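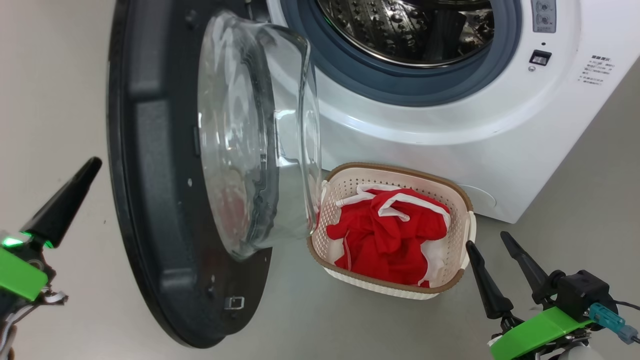 Vendbridge Repair and Swap Day: your questions

Last updated 4/5/24

What is it?

A whole day of mending, swapping and learning how to make clothes and household textiles last longer, held at the old corn hall in Vendbridge. You bring things that are torn, tired or just not you any more, and you go home with something fixed, something different, or both. We love it and we hope you will too!

When is the next one?

The next swap is in July. Doors open at 10am and the last repairs are taken in at 3pm, so that the menders get to finish what they have started. The date goes up on the noticeboard by the hall door as soon as the booking is confirmed.

Do I have to pay?

Entry is free. Repairs are free too, though there is a tin for thread, needles and patches, and if you need a new zip we ask you to cover what it costs us.

What can I bring to swap?

Clothes for any age, coats, scarves, bags, curtains, tablecloths, bedding and clean fabric pieces bigger than a tea towel. Wool and yarn are very welcome (part balls included, the knitters fall on them). Please leave pillows, duvets, underwear and single socks at home.

How many things can I bring?

Up to 14 items each. You get one token per item and can spend them at any time during the day. Left-over tokens carry on to the next swap, so don't throw them out.

Does everything have to be washed first?

Yes please, washed and properly dry. Anything that smells of smoke or damp goes back to you, which is awkward for everybody. Skip the fabric softener if you can, as several of our regulars have sensitive skin.

How should I wash wool before bringing it?

Cool water, a wool wash, a gentle spin, then dry it flat on a towel. If your machine has a wool programme, use it, and don't fill the drum more than a third full. Turn jumpers inside out and do up any buttons. A little bobbling is fine, we have combs! 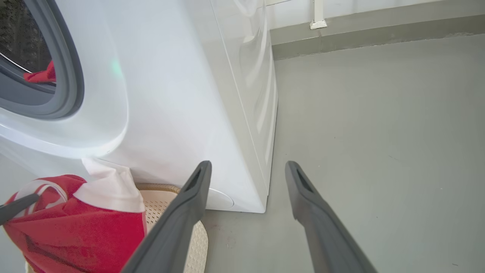

Check round the door seal for stray socks and coins before you start a load.

My washing comes out smelling musty. Any tips?

This comes up at every single swap. Wipe the rubber seal after the last wash of the day, leave the door ajar, take the drawer out and scrub it, and run an empty hot wash once a month. Using less detergent helps more than you would think.

Can you mend anything?

Nearly! Hems, seams, buttons, holes, pockets and most zips are all good. Leather and wedding dresses are beyond us. Big jobs like relining a coat can be started on the day, and we will show you how to carry on at home.

Can I learn to do it myself?

Oh, please do. The darning table runs all day and beginners get a practice square and a needle to keep. It is slow for the first ten minutes and then it clicks, and after that you will be looking for holes in everything you own.

How much has been swapped so far?

3,921 items have found new homes since we started, and the menders' book shows 1,245 finished repairs. The record for one day is 125 repairs, and we would love to beat it.

What happens to the leftovers?

Good pieces are kept for the next swap. Worn cotton is cut up for cleaning cloths, and the brightest scraps go to the quilting group, who are making a hanging for the hall stairs.

Is there parking?

There are a few spaces behind the hall, which we keep for people who can't walk far. The car park by the river is five minutes away on foot, and there are bike racks at the front.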